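22 January 2019 – bench notes, cabinet task

Second day on the cabinet and I'm much happier than I was yesterday! The goal for the Usteno set is 200 good examples of opening the right-hand door and then doing something useful with a book. We're nowhere near that yet, but the rhythm is coming. I got 16 clean ones before lunch and threw out 3, all for the same dumb reason: I started recording with the fingers already moving, so there was no still bit at the start for the trimming script to latch on to. Count to two, then move. I've written it on tape and stuck it on my monitor.

The door is the fun part. If I pull straight back it fights me, so what works is a small pull and then a sideways sweep with the wrist, kind of like shooing a cat off a chair. I want the learner to see a few different versions of that sweep, so I've been changing my starting height and how far out I let the door go. Please do the same if you take a turn – the December set from Dikcombe was all one person doing one perfect motion, and the policy fell apart the minute the cabinet was shifted a little.

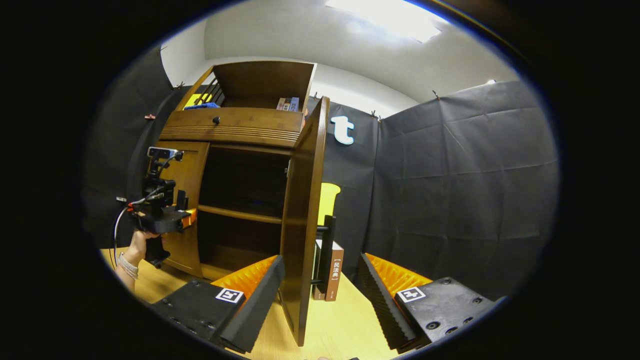
Door open, fingers spread, both tags in view. Books up top and the red one on the table at right.

The books are giving me more grief than the door. The ones in the top compartment are small and stand close together, and when I go in for one I tend to nudge its neighbor. I kept those takes if the neighbor stayed upright and marked them "touch" in the log. Not sure that's the right call. The Solheim people label any contact as a failure, but then they're after something much fussier than we are, and I'd hate to lose a pile of perfectly good grasps over a wobble.

Other odds and ends:

The orange foam grips book covers really nicely. I can squeeze a lot less than I was doing yesterday.

Tag tracking dropped out when I turned my wrist too far on the way into the lower shelves. It's dark in there too, so I'm leaving the lower shelves for later and sticking to the top compartment and the tabletop.

Fuditz export still puts the takes in the wrong order. Sort by start time before you rename anything (ask me how I know).

Tomorrow: another 16 with the cabinet turned a few degrees, then the drawer.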